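Caderno de oficina - Lucero, protótipo do modo vertical
Maio, fim da tarde 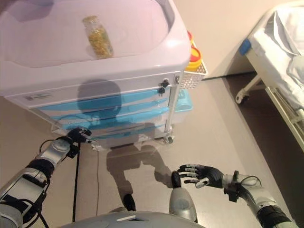
Quantos inimigos aguentamos no ecrã antes de o arremesso do herói começar a engasgar?
Com o novo agrupamento de colisões, 600 no telemóvel de testes mais fraco, sempre a 40 fotogramas por segundo. Ontem parávamos nos 90!

Estou mesmo contente com isto. A mudança foi pequena: as hordas do mapa de Terthorpe deixaram de calcular o choque inimigo a inimigo e passam a responder em blocos, e só o bloco atingido se desfaz. O impacto até ficou mais bonito, com aquela onda a abrir caminho pelo meio dos esqueletos (joguei o mesmo nível umas vinte vezes seguidas, confesso).

Experimentei também 1.000. Arranca, mas o som das moedas atropela-se e o herói atravessa a parede do lado esquerdo. Fica para depois.

A Gladys Kimaro pegou no nível de Urkdale e descobriu uma coisa ótima - se largarmos o dedo mesmo no fim do arrasto, o arqueiro faz ricochete duas vezes e apanha o baú escondido. Não foi planeado. Eu deixava ficar, ela quer limitar a um ricochete por turno. Vamos testar as duas versões com o pessoal de Movudton.

Por fazer:
- força do arremesso: a curva continua demasiado brusca no início
- ícone da poção confunde-se com o do escudo
- baixar a vibração nos golpes críticos
- rever a parede esquerda de Terthorpe, ver se é o mesmo erro da versão anterior

Gravei a compilação na pasta partilhada. Gladys, experimenta o mago no terceiro nível!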